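Grivent Tabletop: fault notes and data card

Two-arm tabletop episodes with known gripper and cable faults
Maintainer: Rochelle Van Dusen
Fault review: Dwayne Rosenthal
Last edited: Sunday, May 19, 2024

Summary

This release holds 377 teleoperated episodes from the Grivent two-arm cell. It replaces the March release, which was withdrawn after we found that the right gripper had been reporting a closed grip when the fingers had stalled short of the target width. Episodes with the fault are kept and labelled. If you want clean data only, filter on grip_fault = 0.

What went wrong

The Rolletti gripper driver decides that an object is held when finger current stays above a threshold. On the right arm, the connector at the wrist had worked slightly out of its seat. Contact resistance went up, the current reading drifted, and the driver set the held flag early. The arm then lifted on a weak grip. In 30 episodes the object slipped or fell during transfer while the log still said held = true.

The drops did no damage, but the fault is also a safety matter. The Boateng supervisor uses the same flag to choose the speed limit, and with held = true it allows the faster transfer profile. A badly gripped bottle can therefore leave the table at speed. Until the patch was in, all sessions were run at the slow profile with the operator outside the reach of both arms.

Task layout

Each episode uses a grey tabletop, a small wooden cabinet with two drawers, an off-white tray and a few loose items. The usual task is to pick up an item and place it on the tray. Bottles are the worst case for this fault, as they are held between two fingers and can roll in the grip. 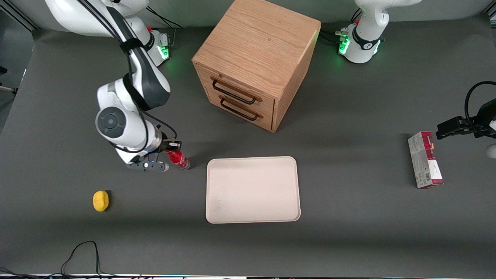 Files

episodes/ – one folder per episode, with joint states, gripper width, finger current and video
labels.csv – task name, outcome, grip_fault, reviewer
driver_logs/ – raw driver output, unfiltered
CHANGES – differences from the March release

Fix

1. Reseat the wrist connector and fit the locking clip.
2. Update the driver so that held needs both current and a stable width.
3. Run the Skuler grip test for 1,000 cycles before the cell goes back to normal speed.

Known problems

Finger current in the faulty episodes can't be corrected after the fact. Do not train a grasp detector on it. Gripper width comes from a separate encoder and is not affected.

The left gripper uses the same connector. It showed no drift in testing, but the clip has been fitted there too.

Fault labels were set by hand from video. Brief slips where the item stayed between the fingers may have been missed – report these to the maintainer with the episode number.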